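Numwood House Sitting: Questions We Get Asked a Lot

Hello and welcome! I'm Yetunde Amadi, and I look after people's homes and animals while they're away. I've tried to put the usual questions in one place, but if yours isn't here, please do write to me (I like hearing from people, and I like hearing about their cats even more).

What does a normal stay look like?
Mostly it looks like ordinary life, going on in your house without you. I get up, let the animals out or in, open the blinds, put the coffee on, and then work through whatever is on your list. 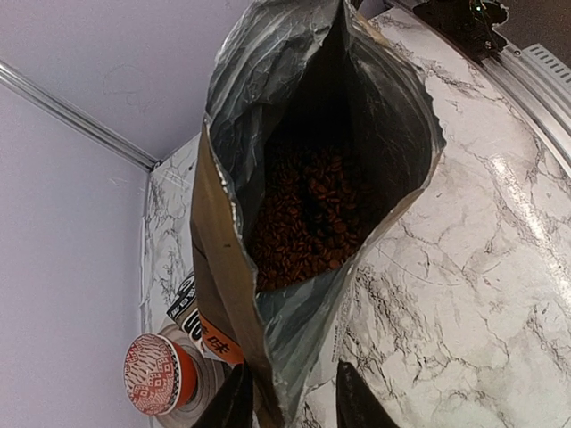
I bring my own groceries, so please don't feel you have to stock the kitchen for me. If you'd like something in the fridge used up before it spoils, leave a note on the door and I'll happily oblige.

Do you do drop-in visits, or only overnight?
Both! A drop-in lasts an hour, and I can come twice a day, usually at 8 in the morning and again in the early evening. For dogs I do prefer overnight stays. Cats are often perfectly content with visits, although I've known a few who wanted company and said so loudly.

How do you handle feeding?
Just the way you do. Write down the amounts for each animal, even if it seems obvious to you, and leave your usual scoop with the food. Please tell me if anyone steals from a housemate, so I can stay in the room until they've finished.
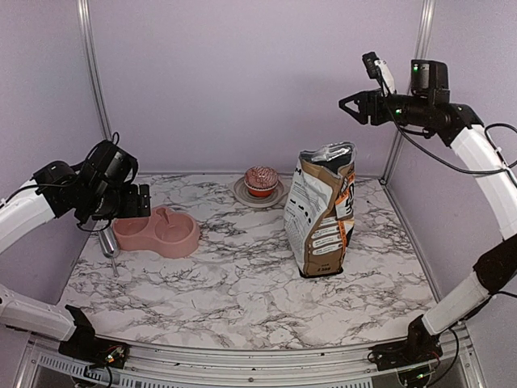 A double bowl, with one well on each side of the raised middle.

If somebody takes medicine with meals, I'll want to go over that with you in person. I can give pills and drops, but I don't do injections.

How far do you travel?
I cover Numwood and Curura, and the lake road as far as Stero. Anything past that adds 11 dollars a day for gas.

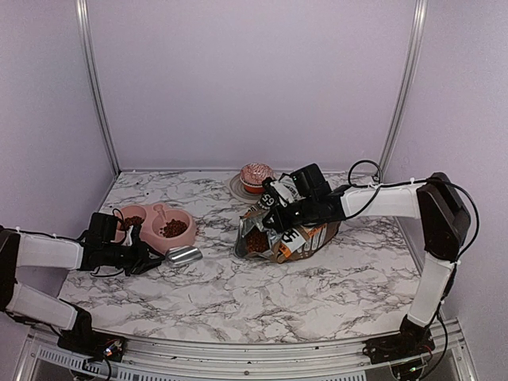 Do you take a deposit?
Yes, 100 dollars holds your dates, and it comes off the final bill. You can have all of it back if you cancel more than two weeks ahead. October fills up early every year, so do ask soon if that's when you're going.

Can we meet first?
Oh, please, I'd much prefer it! The first meeting is free, and it gives the animals a chance to sniff my shoes. Have your keys, alarm code and vet's number ready, and we'll go through everything together at the kitchen table.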